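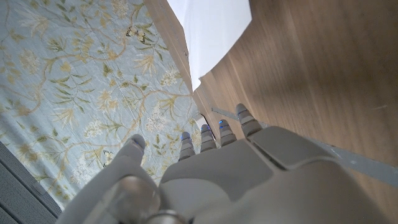 A robotic hand over patterned fabric.

Renewing a retirement permit: an adviser on the second time through

Most of the advice written for people who want to retire abroad covers the first application. Much less of it covers the renewal, when the retiree is already living in the country, has a lease and a doctor, and has usually lost track of where the original papers are. To find out how renewals go, we spoke with a senior adviser at Jolance, a small relocation office in Pranis that works mainly with retired couples and single retirees. She has handled permit files for 18 years, first as a clerk and then with clients of her own.

We met at her office at ten in the morning, before the first appointments. She had a renewal file open on her desk and referred to it several times, with the client's details covered.

She began with the question she hears most often, which is whether a renewal is easier than a first application. "It's shorter," she said. "I wouldn't call it easier. The first time, you're proving what you plan to do. You plan to live here, you plan to have this income. The second time they look at what you did. If you told them you would rent an apartment and then you spent the winter with your daughter in another country, that shows up."

Time spent in the country is the part that surprises her clients. The permit she deals with expects the holder to live there for most of the year, and the office looks at entries and exits when the renewal comes in. She asks every new client to keep a plain list of travel dates from the first week. A notebook is fine. So is a page on the refrigerator.

"People remember the big trips," she said. "They remember the wedding and the cruise. They don't remember four days across the border to see friends, and then the stamp is there and the list doesn't match it. It's rarely a serious problem. It does mean another letter, and a letter takes weeks."

When to start

Her answer on timing was short. She wants the file opened four months before the card expires, and she does not like to take one with less than six weeks left. The permit office in Pranis accepts renewals earlier than many retirees think, and in her experience the spring months are the slowest. A card that runs out in May is best dealt with in January or February.

We asked what happens if the card expires while the renewal is still being looked at. She said that the receipt for a complete application lets the holder stay, but that travel is another matter.

"The receipt is good here. At the border of some other country, a person at a desk may not know what it is. I tell clients to stay put until they have the new card in their hand. They don't like hearing it, especially with grandchildren. I had one couple who moved their whole Christmas visit, and they were annoyed with me, and I understood that."

The word "complete" matters in all this. An application with a page missing is not counted as received until the page arrives, even if the fee has been paid. Her office goes through every file twice before it is handed in, once with the client and once without. 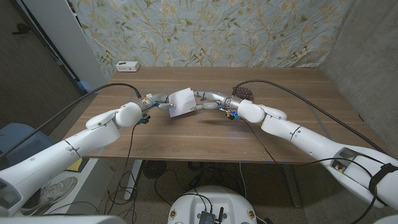 Two robot arms above a wooden table, one of them gripping a small sheet of paper.

The income papers

Income is where she spends most of her hours. A retiree on a single state pension is simple: one award letter, one year of bank statements, and a certified translation of the letter. Trouble starts when the income comes from several places, such as a pension plus rent from a house back home plus withdrawals from savings.

"The officer wants to see money arrive every month," she said. "If you have plenty of savings but you move it over once a year, on paper you have one rich month and eleven poor ones. So set up a monthly transfer. Do it when you arrive, not when I call you."

She gave an example from the previous summer. A widower had more than enough to meet the requirement, but he had been sending himself $1,000 whenever he felt short, on no schedule at all. The office asked him to explain the gaps. He ended up writing a two-page letter, having it translated, and getting a statement from his bank at home, and the renewal took most of the summer. It was approved.

Pension letters also go out of date. A letter that was accepted for the first application will not be accepted again, even when the amount is the same. Clients are often sure that theirs will do, she said, and she has stopped arguing the point and simply hands them the address to write to. Some pension offices answer in ten days. Others take two months, and a few will only mail the letter to an address in the home country, so somebody there has to open it and send it on.

On translations she was firm. Her clients use Halilović, a translation bureau two streets away, or any other on the permit office's list. The renewal file she had on her desk came to 39 pages of translated text, much of it bank statements. She said that a good part of the cost could have been avoided if the client had asked his bank for statements in English and in the local language, which many of the larger banks will now provide for no charge or a small one.

Health insurance

The insurance requirement is the same at renewal as it was the first time, but the client is older, and the price has usually gone up. She sees people move to a cheaper policy without reading what it leaves out. The permit office wants cover for hospital care with no gap in dates. A gap of even a few days between the old policy and the new one has to be explained.

"If you change insurer, overlap them by a week," she said. "Pay for the week twice. I have never had a client who was sorry about it."

She does not recommend a particular company and does not take a commission from any. What she does is read the exclusions page with the client. For retirees past seventy-five she suggests asking the insurer in writing, a full year ahead, whether the policy will be renewed and on what terms. Several policies sold to new arrivals stop at a set age, and the buyer may have no memory of being told. 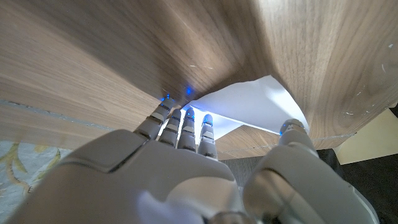
Leases and addresses

Proof of address causes more small delays than anything else on the list. The lease has to be current, signed by the owner, and registered. In Pranis a lot of retirees live in the Isside, a group of older apartment buildings near the harbor, where many units are rented by word of mouth and the lease rolls over each year on a handshake.

"The handshake is fine for the landlord," she said. "It's no use to the permit office. I ask for the lease first now, before anything else, and in the Isside I ask for it twice."

Some owners are slow to register a lease. Her advice is to raise it before signing and to put it in the contract, with a date. Retirees who own their home need a recent extract from the land registry and proof that the local tax is paid.

Anyone who has moved since the first application should have reported the new address at the time. If they did not, there is a late form. It is a nuisance, she said, and it is better to bring it in yourself than to have the office find it.

What it costs

The government fee for a renewal was $169 per person when we spoke, paid at the counter by card. Spouses pay separately, including where one of them is listed as a dependent. Translations, the registry extract and passport photos come on top of that. Jolance charges by the file and gives the price in writing at the first meeting.

We asked whether a retiree really needs an adviser for a renewal. She said many do not. Someone with one pension, a registered lease and a tidy list of travel dates can hand in the application alone, and the staff at the counter will check it. She thinks help is worth paying for when the income is mixed, when one spouse has died or the couple has separated since the first permit, or when the client has been away for a long stretch because of illness.

The death of a spouse was the subject she came back to at the end. If the permit was granted on the income of the one who died, the survivor has to show income of their own, and a survivor's pension can take months to come through. The permit does not end at once, but the office must be told.

"Come in early, even with nothing in your hands," she said. "A death certificate and a letter saying the pension has been applied for, that's enough to start. I can work with that. It's the people who wait until the card has run out that I worry about."

Her first appointment of the day was by then in the waiting room, with a folder of bank statements.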